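Gripper width jumps when the fingers are wide open

brzozowska_k
Hello all. I use the Naneck tracker to get finger width from the wrist camera, 30 frames per second. When the gripper is closed on a part, the width is good. When it is fully open, the value jumps by 13 mm.
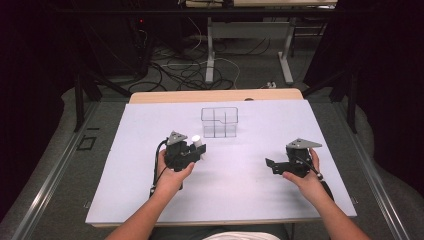

My calibration was done with tags on the fingers, now removed, and the tracker follows only the finger outline. The open jaws on the right-hand side are the bad case for me; the left, with the small white cylinder between its jaws, gives a quiet signal. I tried a median filter over 14 frames – too much delay for the planner.

mistton
Filter is the wrong place to fix it. Your outline mask probably loses a finger at the image border.

utau_dev
I disagree with mistton. Dark fingers on a white table are easy to segment. I would check exposure first.

brzozowska_k
Exposure is locked. Wrist view:

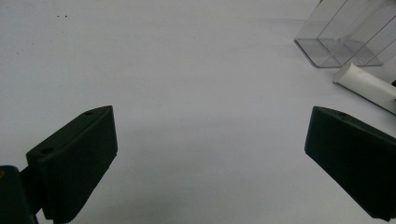
I ran 100 frames again with the mask margin set to zero, and the jump is still there, only smaller.

mistton
Smaller means the border matters. Fit the inner edges only.

utau_dev
Maybe both. Please post the log as well.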